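Bastcombe Shared Workshop newsletter, 5 Apr 2020

Bench notes: hands and drawers

Work on the Vusura build has moved from the legs to the hands. The leg controller was frozen at revision 8 and will stay there until June, apart from safety fixes. Everything below concerns the arms and what is fitted to the end of them.

The multi-fingered hands are driven by tendons. Slack in a tendon shows up as a fingertip that lags behind its command, and the error grows with each joint along the finger. The present routine sets the tension with the hand hanging free, then checks it again under light load. A full pass over one hand takes 200 cycles and can be left running during other bench work, provided the stop button is within reach.

The knit sleeve is under review. It keeps grit out of the knuckles but holds heat at the forearm, and it has to be rolled back before the wrist screws can be reached. A looser knit has been ordered from Diltska.

The drawer routine is written in Etim and runs to 2180 lines, most of them concerned with contact. The arm closes on the target at low speed, stops when the fingertip load passes a set limit, and holds for up to 3 seconds while the reading settles. Pulling a drawer open is a separate step and is still being tuned.

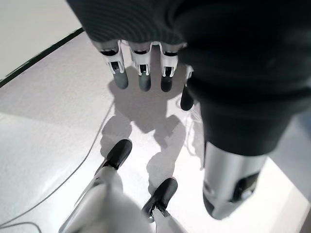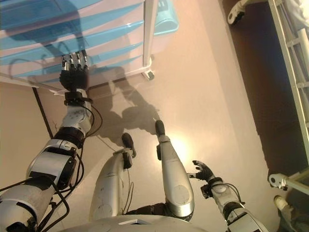
First picture: the jointed fingers over the white tabletop, with the open gripper pads below. Second picture: one black hand against the lower front of the drawer cabinet.

Two faults remain open. The first is cable routing on the arms: the outer loops are longer than they need to be and can catch on furniture at full reach. Shorter looms are being made up and will be clipped at each rotary joint. The second is drift in the fingertip load reading, which is zeroed at start-up only. The next release will zero it before every reach.

Members using the tall bench should leave the controller supply switched on and log any trips in the book by the door. Spare fingertips are in the second tray, sorted by size. Please do not mix the old and new tendon spools, as the line differs in stretch and the labels are easily confused.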